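Home News Sport What's On Letters Archive

Tremlow hospital car park to reopen with fewer spaces and more signs

Reading time: 2 minutes

11 December 2020

Drivers visiting Tremlow General will be able to use the main car park again from tonight, following a resurfacing job that was due to finish in April and has instead given the town a longer acquaintance with orange cones than it had asked for.

The new layout has 415 spaces, nine fewer than the old one. The missing nine have gone to make room for a turning circle, a cycle shelter and a raised flower bed which for now contains soil and a traffic cone.

Capucine Poulain, who manages the hospital site, said the bays had been widened to suit modern cars. "The old ones were marked out when people drove something the size of a wardrobe," she said. "We had a lot of folded mirrors and a lot of notes under wipers. Some of the notes were very well written."

Patients have spent the past months leaving their cars on the Ketness road and walking up the hill, a climb that the hospital's own leaflet called "gentle". The leaflet has been withdrawn. 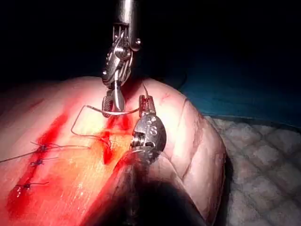
Surgical instruments and a partly stitched incision.

Operations and clinics carried on throughout the works, though the hospital admits that a fair number of morning appointments began with an apology and a glass of water. A request to move the first clinic of the day back by half an hour was considered and turned down on the grounds that everybody would simply set off half an hour later.

Payment will be by card or phone at three machines supplied by Gkikas, the firm that runs the multi-storey behind the market. Cash will not be taken. The first 20 minutes were free under the old system and remain free under the new one, but drivers must now type in their registration to prove that they are not paying.

Makis Mitsotakis-Vlachou, who has run the flower stall by the hospital gate through all of this, gave the arrangement a cautious welcome. His trade went up while visitors were arriving on foot, he said, as people who have walked up a hill feel they may as well bring something.

"Now they will drive straight past me at four miles an hour looking for a space," he said. "I will wave."

He has asked whether he might look after the raised bed. The hospital has sent him a form.

The contractor, Turkus, blamed the delay on a drain that did not appear on any of the drawings, followed by a second drain that appeared on all of them but in the wrong place. A spokeswoman said both had now been found and that the firm was "pleased with the finish".
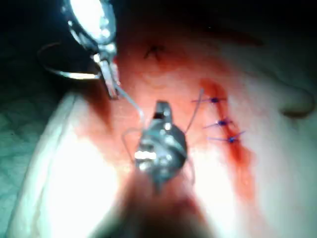 Page last changed: 11.42 am

Residents of the streets nearest the hospital, who have put up with months of strangers parking across their drives, will keep their temporary permits for another two weeks. After that the matter goes back to the council, where a decision on permanent permits has been put off twice already, once for lack of time and once because the councillor bringing the report could not find anywhere to park.

The hospital bus from Ketness will go back to its usual stop by the main doors. The temporary stop will stay where it is until someone comes to collect it.

Contact the newsdesk | Copyright Tremlow news pages 2020 | Back to top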